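Ticket: Door task in sim, which arm do we budget for?
Opened by: Nkechi Ezeani
Status: waiting on quote

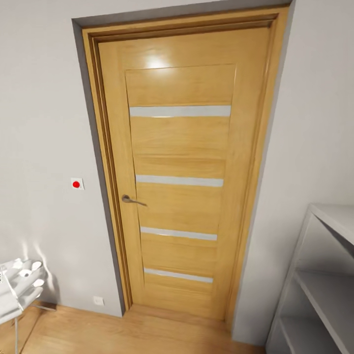
Hi Haziq! So I'm stuck on the purchase list again. The Clutholm arm is the cheap one and I'd love to just order it, but in the sim it keeps giving up on lever handles (3 good opens out of 19 tries last night, ouch). The Fetholm has a longer reach and did way better, only it eats most of what we set aside for June.

Tried so far: slowed the wrist down, moved the base closer, reloaded the door model. No change with the Clutholm. I haven't touched the grip force yet because I wasn't sure if your settings file would overwrite mine!

Can you check whether Drumesel would rent us a Fetholm for 4 weeks before we buy?

Reply from Haziq Hutapea:
I'll ask them. Go ahead and change the grip force, my file only loads for drawers. Also please add a spare wrist cable to the list, I forgot it last time and we lost days waiting.

Nkechi: Cable added. Running the door again tonight with more grip, I'll post the count in the morning.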